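Grosik has eaten my whole week

I finally tried Grosik, the little Android puzzle game Aarti Maurya has been sending me screenshots of since November, and wow. I put it on my phone at lunch on Friday and the next time I looked up my tea was stone cold and I was on level 70. It's free, it's small, it runs on my tired old phone without turning it into a hand warmer, and I love it so much!

The idea is simple. You run a tiny post office on a hill, and parcels slide down chutes that you rotate with a tap. Match the parcel to the right cart before the carts roll off. That's the whole game for the first ten levels or so, and then it starts adding bridges, fog, and a goat that eats anything you leave sitting too long (the goat is my favorite thing in any game this year).

What I like best is the sound. Every chute has its own note, so when you get a good run going you end up playing a goofy little tune. Hyun-seo Shim told me to turn the music off and leave the effects on, and she's completely right, it's a different game that way. Put headphones in for this one.

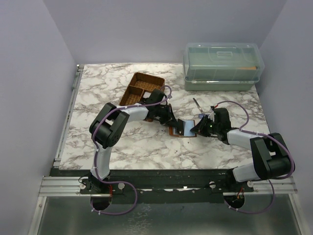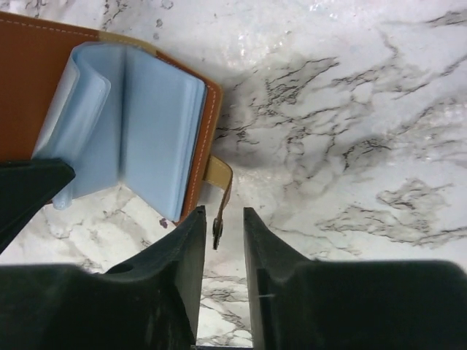
Coins, and what to spend them on

You start with 1,000 coins and the game really wants you to blow them on cart paint. Resist! The long chute costs 2,000 and it changes everything, because you can send parcels over the fog and skip the slow middle section. I bought a purple cart first and had to grind the windmill levels to make the money back. Pretty cart, though.

Coins come in fastest from the daily delivery. Play it even when you only have a couple of minutes, and if you miss the last cart just restart, it doesn't count against you. Ads only show up if you tap the lantern for a bonus, so I mostly leave the lantern alone.

The goat levels

I got stuck on these for two evenings. Malte Haberkorn left a comment on my last post saying to feed it the brown parcels on purpose, and I thought he was pulling my leg, but no, a full goat goes to sleep! Then you have the whole left side of the hill to yourself. Thank you Malte, I owe you one.

A few small gripes. The text on the upgrade screen is tiny, my save didn't carry over when I tried it on the tablet, and the pause button sits right where my thumb wants to be. I sent a note about the save thing through the in-game form and I'll update this post if I hear anything.

Next on my list is Mohmand, which Hậu Đào says is like a card game crossed with a train timetable. If you've played it, tell me whether to start on easy or go straight to normal!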